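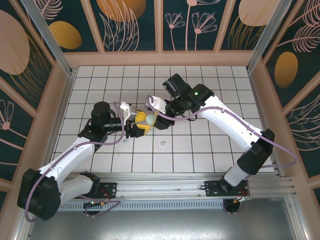 Two arms, one yellow object: the left gripper holds it while the right one reaches in.

The Slow Arm Waits for Nobody

When two robot arms work on the same small thing, each of them must know what the other is going to do. For a person this is easy. The left hand does not ask the right hand for permission. For software it is a hard problem, and at Ditow it has filled most of the working days of Chrysoula Tsakiris.

Tsakiris writes the planner, the program that decides how both arms move. Her first version, called Goltonby, planned one arm and then the other. The second arm treated the first as a wall that moves. "It was safe and it was terrible," she says. "One arm always stood there like a guest who does not know where to sit."

The present version, Lozano, plans both arms together. It produces 84 possible paths for the pair, throws away those that bring the wrists too close, and gives the best one to the controller. The whole step must finish in 700 milliseconds. If it is late, the arms keep their last position and the planner begins again.

Flor Huaranga takes care of the other half, which is perception. Each wrist has a bracket for a camera, and the trouble starts when the grippers meet. They hide from the cameras exactly the part that matters. Her program keeps a guess of where the object is and corrects it when a clear view comes back – sometimes the correction is large, and the planner does not like surprises.

So the two women agreed on a rule. Perception must send a number with each guess, to say how much it trusts itself. When the number is low, Lozano slows both arms. Huaranga wanted it to stop them completely, and they still argue over this at lunch.

The next release will let the arms exchange roles in the middle of a task. There are 479 recorded runs to replay before that, and Tsakiris has started with the failed ones.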